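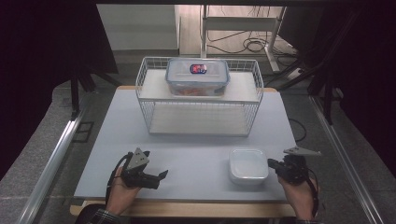

Household Organisation, Unit 4
Storing food in closed containers, and using the space on a small table
Notes for the Friday group, Brilleddale evening course
Prepared by Hjalti Toft

Before you read
In the last unit we spoke about cupboards. Many of you wrote to me that you do not have cupboards, or that the cupboards belong to the other people in the flat. This unit is therefore about the open table and what we can put on it.

4.1 The wire shelf
A small wire shelf gives you two levels on the same piece of table. The upper level is for the things you take every day. The lower level is for flat or low things, for instance plates or a folded cloth. Put the shelf at the back of the table so that the front part stays free for work.

A shelf made only of wires is not good for small containers, as their corners can sink between the wires and then the container stands crooked. A shelf with a flat board on the top is easier. If yours has no board, cut a piece of stiff plastic to the same size. Measure the inside of the shelf and not the outside. I made this mistake myself.

4.2 The container with clips
We prefer a clear container for the upper level. You see what is in it and how much is left without opening. The lid with clips on the sides closes well, but please close the clips in pairs, first two opposite ones and then the other two. If you close them one after the other around the lid, the last one is often difficult and people push too hard.

Check these points when you buy:
The seal can be taken out for washing.
The clips move easily with one hand.
The container fits under your tap.

New containers usually have a label on the lid. Some of you remove it and some leave it. It makes no difference for the food, but write your own date on a separate piece of tape. A shop label does not tell you when you filled the container. For the tape, write the month and the content, such as "July, lentils".

4.3 The small bowl
A small open bowl stands next to the shelf, on the side of your stronger hand. It is for the portion you are going to use now. Take out the portion, close the container, put it back on the shelf, and only then begin to cook. When the container stays open beside the stove, steam comes in and dry food becomes sticky.

A square bowl with rounded corners is practical. It can stand close against the shelf, and the rounded corners are easy to wipe clean. Do not put the bowl back in the lower compartment before it is fully dry.

4.4 Exercise at home
Time: 25 minutes. You need one shelf, one container with a lid and one small bowl.

Clear the table and wipe it. Place the shelf at the back. Put the container in the middle of the upper level, because at the edge it will be pushed off sooner or later. Place the bowl in front of the shelf. Now take out one portion and put everything back in its place. Repeat this 10 times and note where your hand hits something. Move the bowl a little after each time until the way is free.

Write half a page about what you changed. Bring it on Friday, also if it is not finished.

Reading: Mockus, chapter 2, only the part about dry food. The part about freezers comes later in the course.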